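Subject: Re: [bin-picking] Takács ordering vs. plain top score, anyone reproduced it?
From: Uliana Vakulenko
Date: December 25, 2023

Hi all,

Yes, I'm writing to the list on Christmas Day. The house is full of people napping and I have a cup of tea, so you get the long version of this.

Quoting the bit I want to answer:

> We tried the Takács ordering trick (rank the grasp candidates by
> how much they would disturb the neighbors, then by grasp score)
> and got basically nothing out of it over just taking the highest
> score. Our bins were pretty full. Has anyone on the list seen a
> real gain, and if so, on what kind of clutter? Also, did you
> retrain the scorer, or use it as it comes?
>
> We're also wondering how people handle shiny bags. Our depth
> goes to mush on them and the planner keeps trying to grab the
> hole.

OK so, short answer: yes, we saw a gain, but on the thin end of the bin, when there are only a few things left lying apart from each other near the walls. On full bins we got the same nothing you did!

Some background for people who weren't on the March thread. We run the Ploser candidate generator with the Jirden scorer on top, and we didn't retrain either one. The ordering is a small script that sits between the scorer and the motion planner (if you've read the Takács write-up, it's the second version, the one with the swept volume of the fingers and not only the closing region). It takes the top candidates, sweeps the finger shape down the approach line, adds up how much of the neighbors' point cloud it would touch, and re-sorts. I wrote it in an afternoon and then spent a lot more afternoons on the units bug, which some of you will remember.

We logged 4000 attempts in total, split evenly between the two orderings, with the same objects dumped back in by hand after each clear. When the bin was full the two were so close that I wouldn't put money on either. The difference showed up once we were down to 7 items or fewer. There the re-ranked version cleared the bin with fewer retries, and most of that came from not shoving the last objects up against a wall, where our fingers have a hard time getting behind them. If you only report the average over the whole run, as we did the first time, you'd miss it completely. Maybe split your logs by items remaining and look again?

To give you an idea of the kind of clutter I mean, with the arm down in the bin and the red object in the middle:

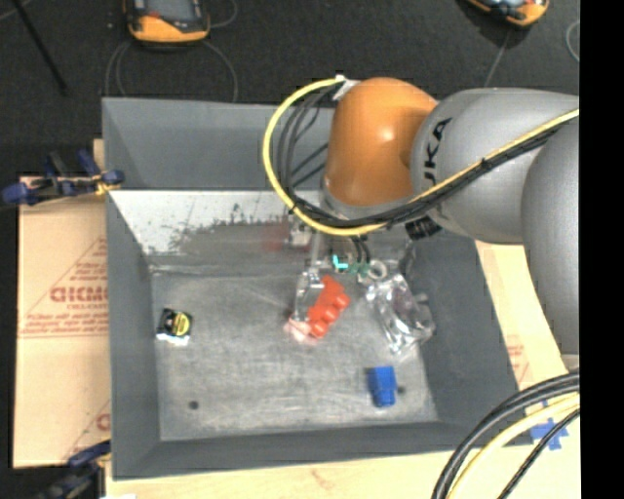

What I'd check in your setup

First, how far up the finger your sweep goes. Ours only covered the tips to begin with, and the wider part of the gripper was knocking into things the script thought were safe. We extended the swept shape up to the wrist and the ranking changed a lot for anything lying next to something tall. Costs a bit of time per plan, but I can live with it.

Second, the approach angle. If your candidates are all straight down, the re-ranking has very little to choose from and you'll mostly get the same order back. I printed both orders side by side for 33 bin states and with vertical-only approaches they nearly always agreed on the first pick. With tilted approaches switched on, they disagreed often enough to matter. I suspect this is your problem, but I'm guessing from two paragraphs of email, so please yell if I've got it wrong.

Third, the weight between disturbance and score. The write-up treats disturbance as a hard first key, and I don't love that. It will happily choose a terrible grasp because it touches nothing. We use a cutoff on the Jirden score first, then sort what survives by disturbance. Set the cutoff too high and you're back to the plain ordering. Ours is set per object set, by trial and error, and I'd love to hear from anyone who has a better way!

About the shiny bags: same mush here. Crinkled silver packaging is the worst thing we put in front of it. The depth drops out wherever there's a highlight, so the disturbance term sees empty space and thinks it can swing a finger right through. What I do now is take the color segmentation, find any segment where a big part of the depth is missing, and fill it with a flat slab at the height of the valid points around its edge. Crude, yes (a colleague called it "the lasagna"). It makes the planner too careful near bags, and we lose some good grasps on whatever is lying beside them, but it stopped trying to grab the hole.

Clear plastic is a separate headache and the slab doesn't help much there, as the segmentation often misses the thing in the first place. I've been looking at the Cistden masks for that. I haven't run enough with them to say anything useful, so ask me again in the new year.

One thing I can't explain yet: the gain on sparse bins is bigger on one side of the bin than the other. I've swapped the objects around, redone the camera calibration and gone over the sweep code twice. It could be that the tilted approaches are easier to reach from one side, so the planner throws out fewer of them before the ranking even happens. If you do split your logs, could you also keep the pick position in bin coordinates? I'd really like to know whether it's us or the method.

I can send the script and the per-attempt log to anyone who writes to me off list. The comments are half in Ukrainian, sorry, but the variable names are English and the config file is short.

Now somebody has woken up and wants cake.

Uliana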